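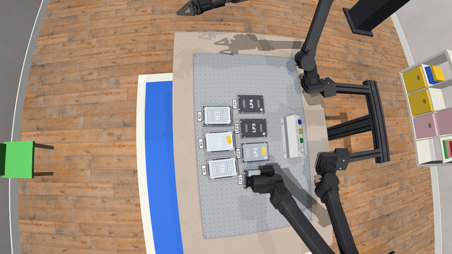 *Sim view of the demo table, from overhead. One gripper over LP2.*

# open-day-sim

Scene files + notes from the Skatus open day in July. Dumping it all here before I forget. Ask Bronwyn Lowther about the scene, Rhys Ellery about anything with arms.

## What we ran

Two-arm plate handling, simulated, on the big screen. Visitors pick a move, arms do it. Each run 3 minutes max, then next group. Roughly 400 episodes logged over the day, incl. a lot of bad ones. Not filtered yet.

## Positions

- `N1`, `N2`, `N3`: white multi-well plates, left column. Order top to bottom is N3, N1, N2. Yes really. Don't "fix" it, the configs depend on it
- `LP1` to `LP4`: holders, second column. LP4 at the top, then LP3, LP1, LP2
- yellow markers: on N1 and LP1
- button box: blue, yellow, green, white, top to bottom

## How to run

```
cd open-day-sim
./run_demo.sh --move N1:LP1
```

First load is slow, give it 10 seconds or so. If the arms come up in the wrong pose kill it and start again.

## Known problems

- LP2 is hard to see from the overhead view when an arm is parked on it. Use the side cam for screenshots
- shadows on the breadboard confuse the marker detector somtimes. Soft shadows off = better, looks worse
- room (shelf, mat, green stool) is decoration, no collision. Drestadstead group asked, so writing it down
- button presses logged twice in the morning runs. Ilona Pálfi has a dedupe script, not merged

## Visitor questions worth keeping

- Can it tell when a plate is in crooked? Not in this build.
- Why sim and not the real bench? Faster reset between groups.
- Can both arms go for the same plate? There's a lock. It broke once, 2 pm session, log is in `/logs/pm`

## TODO

- [ ] filter episodes
- [ ] licence text, waiting on Flumico
- [ ] send the Bognár people there copy
- [x] rename configs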